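**发件人：** Begoñe Bermúdez
**收件人：** Flundham 家用织物讨论列表
**日期：** 2019年6月4日
**主题：** 回复：深色长条布的掉色和折痕（桌旗、窗幔、长围巾）

Gonzalo，各位好：

上周出门，邮件攒到今天才看。先把 Gonzalo 的原信引在前面，我分段回，后面再补几条他没问到但相关的。

> Gonzalo Montoya 写道：
>
> 我从 Barroso 的一家关门的餐馆接手了一批桌旗，都是深红和墨绿，棉的居多，有几条摸着像混纺，标签早就剪掉了。想整理好以后给我妹妹家办酒席用，剩下的收起来。
>
> 问题有三个。第一，深红的那几条下水就掉色，第一盆水跟红茶一样，第二盆淡一些，到第四盆还有颜色。有人说放盐，有人说放醋，我都试了，看不出区别。第二，原主人是对折再对折收在箱子里的，正中间一道竖着的折痕，熨了两遍，铺到桌上侧着光看还在。第三，有一条角上发黄，不知道是油还是熨斗烫的。
>
> 我家的洗衣机最低能到冷水，最高能到 60 度。Leandro 说深色布绝对不能过 60 度，我姨妈说她一辈子都用热水，颜色也没怎么样。到底听谁的？
>
> 另外，这种长条布你们平时怎么叠？我一个人叠，两头总对不齐。

先说掉色。

盐和醋这件事在列表上吵过不止一回，我的看法一直没变。盐在染色的时候有用，它帮染料往棉纤维上走。布已经染完、晾干、用过多少年以后，再往盆里撒盐，固不住什么。醋对羊毛和丝上的酸性染料有一点道理，对棉布基本没有。你两样都试过看不出区别，和我自己试的结果一样。

掉下来的颜色多半是当初没洗干净的浮色。深红、藏青、黑这几种颜色要染得深，染料下得就多，厂里漂洗的水和工时又都是钱，没洗透就出厂的很常见。这种浮色只有一个办法，就是把它洗掉。你洗到第四盆还有颜色，继续洗就是了。我有一条洗了七八盆才清。每一盆都换干净水，不要省，泡在有颜色的水里时间长了，浮色又会回去，还会在有褶子的地方积成深浅不匀的印子。这种印子比掉色本身麻烦得多，后面再洗也很难匀开。

所以我的做法是这样：

- 盆要大，布要能散开，不要团着。
- 先用冷水把布整个浸透，再放洗涤剂。干布直接碰到浓的洗涤剂，容易出现一块浅的。
- 洗涤剂选不带增白剂的。包装上写“亮白”“增艳”的先看成分，有荧光增白剂的不要用在深红上，洗几回以后颜色发粉发灰。
- 浸的时间短一点，翻动勤一点。我一般浸十来分钟就换水。
- 最后一盆水舀到白碗里看。盆本身有颜色的话，水清不清看不准。

洗完以后再做一个小测试：拿一块湿的白棉布，按在深红布的背面，上面压一本书，隔夜看白布有没有染上颜色。没有，以后可以和同色的一起洗。有，就继续单独洗。酒席用的话这个测试一定要做，桌旗底下通常是白桌布，洒了一杯水，底下那张桌布就完了。我在 Wodavberg 见过这么一回，一长排桌子，菜还没上，白桌布上已经洇出粉红的一块，最后拿面包篮子挡着。

温度。Leandro 和你姨妈说的都对，只是说的布不一样。

棉布用的活性染料，染得好的话经得住热水，浮色在热水里反而出来得快。用直接染料的便宜棉布，热水一洗就浅一层，洗几回就旧了。你没有标签，分不清是哪一种，那就从低往高试。先拿最旧的、将来不打算上桌的那一条，剪不剪都行，从边上的缝份处沾温水，用白布擦。没事再升温。混纺的那几条不要上高温，里面的化纤受热起皱以后定了型，比折痕更难去掉。

我自己日常洗深色棉桌旗，用凉一点的温水，只有沾了油才会升上去。60 度那一档我只给白的用。

还有缩水。餐馆用过的布，该缩的大概早缩完了，不过你那几条如果是压箱底的备用品，没下过水，要小心。桌旗是长条，长的那个方向缩得最明显，原来两头垂下来正好，洗一回就短一截。没下过水的布手感发硬，对着光看经纬很匀，边上缝线没有起毛，有这几样就先按没缩过的处理，量好长度记下来再洗。

折痕。

中间那道竖的折痕，放了多年，纤维已经在那里弯住了，表面还可能磨浅了一点。前一种可以救，后一种救不了，熨得再平，侧光看还是一条浅线。分辨的办法是把那一段完全打湿，平铺，等它半干再看。湿的时候线消失、干了又出来，是弯；湿着也能看见浅色的线，是磨损。

是弯的话，干熨没有用。我的步骤：

1. 整条布泡透，沥到不滴水。
2. 找一张够长的桌子，铺毛巾，布背面朝上摊平，用手掌从中间往两边推。
3. 折痕那一道再喷一遍水，盖一层薄白棉布，熨斗按住停几秒，提起来，挪一格，再按。不要来回推，推会把布拉斜。
4. 熨完不要马上收，原样放到凉透干透。很多人前面都做对了，差在这一步，布还有潮气就叠起来，第二天又是一道痕。

深色布一定从背面熨，或者隔布熨。正面直接熨会出亮光，尤其是有厚边的地方，缝份顶出来，熨斗一过就是一条亮线。已经有亮光的，隔湿布用蒸汽熏一熏，再拿软刷子顺着刷，能退掉一部分。

磨损的就接受它。铺的时候在那条线上摆花、摆烛台，没有人会趴着看。

发黄的角。

油渍和烫痕好分。油渍边缘是化开的，滴水上去水珠会站一下再渗。烫痕边缘比较齐，摸着发脆，形状常常能看出熨斗的尖。油渍用洗碗的洗洁精，点在上面，手指轻轻揉，放一刻钟再冲。放了多年的老油渍一回去不净，做两三回，中间不要烘干，不要熨，热一上去油就定死了。烫痕如果纤维已经脆了，别揉，会破。角上的话可以考虑往里折一道重新缝，两头都折成一样的形状，就看不出来。

还有一种可能你没提，是淀粉。餐馆的桌布桌旗以前习惯上浆，浆没冲干净，放久了就发黄，有时候还招虫。这种最好洗，温水泡透一般就下来了。你先按淀粉处理，再按油处理，最后再当烫痕看，顺序反过来会白费工夫。

叠和收。

一个人叠长条布对不齐，是两头都悬空的缘故。把布整条平放在桌上，一头先不动，拿起另一头走过去，角对角放下，再用手掌把中间捋一遍，然后再对折下一次。布比桌子长，就让不动的那头留在桌面上，垂下去的部分最后再提上来。先长边对折还是先短边对折，各家习惯不同，我建议桌旗不要沿长边对折，你那道竖的折痕就是这么来的。沿短边折，留下的痕是横的，铺上以后盘子碗一摆就盖住了。

能卷更好。找硬纸筒，外面包一层无酸纸或者洗过的旧白棉布，正面朝外卷，松紧匀一点，不要用橡皮筋，用布条系。Truritbridge 那边有个做戏服的仓库，登记在册的长幔 41 条全是卷着放的，架子占地方，拿出来却可以直接挂。家里没有这么大地方，折也可以，每年四月换季的时候拿出来，换一个位置折，折痕就不会总落在同一处。我把四月写在柜门里侧，不写就忘。

收之前一定干透。塑料箱密封看着干净，潮气闷在里面出不来，我宁可用棉布袋。樟脑丸不要直接碰布，包纸也不行，时间长了有印子。深色和浅色之间隔一层白布，洗得再清也隔，尤其是地下室和靠外墙的柜子。

顺便回答 Ezequiel 上个月问的，送出去洗值不值。我问过一家，按条算，长条布和大桌布一个价，不划算。除非是带刺绣或者金线的，那种自己洗容易把线洗缩，边上全皱起来，送出去省心。送之前自己先把掉色测试做了，告诉店里，大部分店不会主动替你测，和别人家的白桌布一锅洗了，赔起来大家都难看。

几个零碎：

- 晾的时候不要用夹子夹角，长条布自重大，角会被拉尖，干了以后铺在桌上两头是翘的。搭在粗一点的杆子上，杆子上先缠毛巾。
- 深红别晒太阳，阴干。只晒半天看不出什么，一个夏天下来朝阳的那面就浅了。
- 柔顺剂少用。布滑了，铺在桌上老跑，而且吸水变差，酒水洒了往客人身上流。
- 烘干机我不用在桌旗上。长条布在滚筒里会拧成绳子，里头还潮着，外头已经过干。
- 修边的线要先下水试，红线也会掉色，布洗清了，线又染上去，我吃过这个亏。

Gonzalo 如果方便，洗完那几条以后写封信说说到第几盆才清，墨绿的那几条掉不掉。墨绿我手上没有，不敢乱讲。列表旧信里有一封讲绿色混染的，附件已经打不开了，谁存了底请转给我。

附件大小上限是 2,000 KB，超过的会被退信，前几天有两封就是这么没的，发之前看一下。

Begoñe

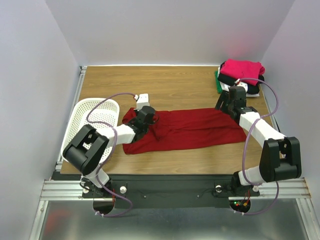
Farah Sumampouw：沿短边折这一条我有不同意见。我家的桌子窄，盘子都摆在两侧，中间那一段桌旗全露着，横的折痕一格一格特别显眼，竖的一道反而能被花瓶挡住大半。所以怎么折还是要看自己家怎么摆。卷我赞成，我的纸筒是向布店要的，没花钱，外面缠了旧床单。另外补一句墨绿：我那条墨绿的棉布，第一盆出来的水是发蓝的，后面才转绿，当时吓一跳，以为洗坏了，晾干以后颜色没变。测试的白布上也是先印蓝。Gonzalo 要是遇到同样的情况，接着换水就行，先别加热。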